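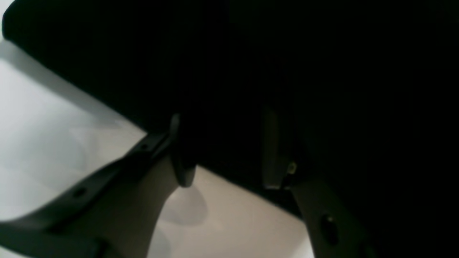 Dark and bright, side by side.

Why is a shadow dark?

Light likes to travel in straight lines. When it meets a thing which it cannot pass, it stops there. Behind this thing there is a place with less light. We call this place a shadow.

A shadow is almost never fully black. Light also comes from the walls, the ceiling and the sky, and a little of it goes into the shadow from the side. This is why you can still read under a tree in September.
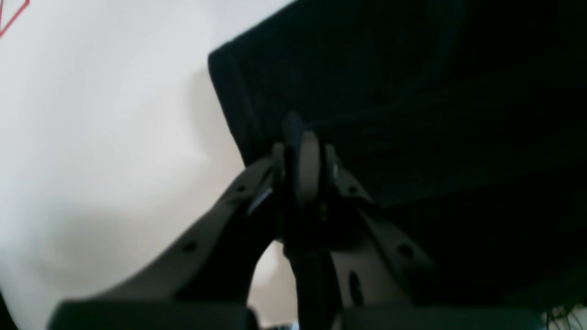

Photo: Shoaib Durrani / Granbridge Children's Pages

Now, what about black cloth? It is dark for another reason. The light reaches it, but the cloth keeps most of it and sends back very little. White paper sends back almost all. The light which the cloth keeps becomes warmth. Touch a black T-shirt in the sun and you will feel it!
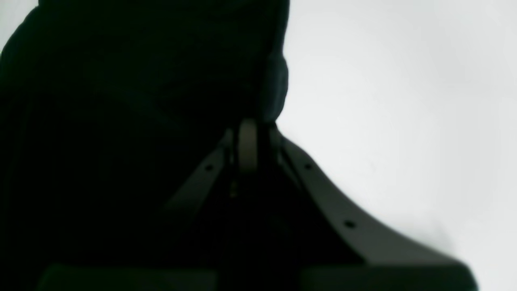 Try it at home. You need a lamp, a white wall and your hand. Hold your hand 2 inches from the wall and look at the edge of the shadow. It is sharp. Then move your hand slowly toward the lamp. The shadow grows, and its edge becomes soft.
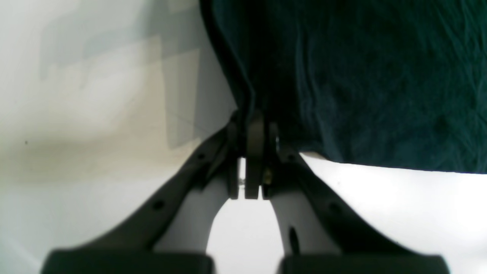
The edge is soft because a lamp is wide. Some of its light still passes your hand on one side. Do the same outside at five in the afternoon, and see how long your own shadow is.

Text: Yaneth Huaranga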